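Mimthorpe Neighborhood Reading Project
Progress report to the Moreira Fund
May 27, 2021

Hi all,

I owe you a proper update, so grab a coffee! The short version is that the reading evenings are running, the book van is on the road again, and we're a little under budget on everything except tires (more on the tires in a minute).

We've now signed up 212 kids across Mimthorpe and the Sustberg side of the river. I'd hoped for that many by the end of the grant, so getting there early has me grinning. The Sustberg families were slower to come in, mostly because the old bus stop moved and the walk got longer. Once we shifted the start time back half an hour, the back row filled up, and now I'm short on cushions.

The van. You paid for the engine work and it runs great - quiet enough that I can hear the shelves rattle, so those are next. What I didn't plan for was two new tires after the pothole on Plullari Road. I moved the money over from printing, as Osaze Ugwu and I discussed on the phone, and the receipt is in the folder with the others.

Books lent so far come to 1694. Comics and joke books go out the fastest and come back the most beat up. I used to fret over that. Now I just keep a roll of clear tape on the dashboard and fix spines while I wait for the light to change at the bridge. We've lost 11 for good, and one of those came back later with a very sweet apology note tucked inside, so I'm leaving the number alone until I recount.

Snacks are still the line I get asked about most. They cost less than we wrote in the application, and kids who come straight from practice really do sit still longer when they've had something to eat. I'd like to keep that line as it is for the second half. 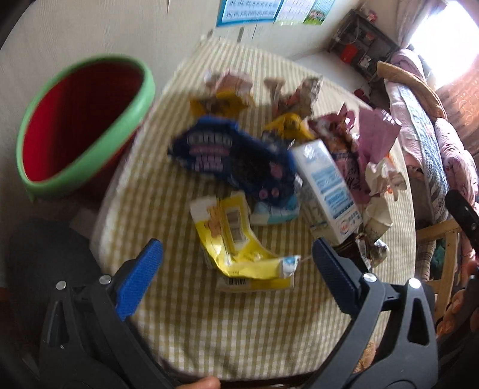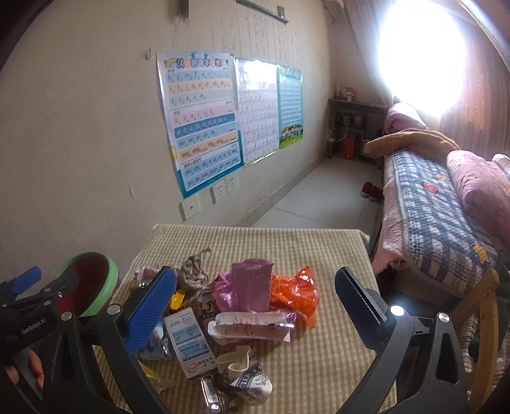 Snack wrappers and packaging on the checkered tablecloth.

Now the part that isn't going so well. The teen group is thin. We tried poetry, then a mystery club, and both times the same few faces showed up and were lovely about it. Osaze thinks we should let them pick the books and run the evening themselves, and I'm coming around to that. I'd want to try it over the summer and tell you in October how it went.

Still on my list: shelf brackets for the van, a second set of the beginner readers, and a new sign for the Sustberg door (the old one faded to nothing). None of it needs extra money from you. I do need a yes on moving what's left of printing into books, so if you could write back on that before the next order goes in, I'd be grateful!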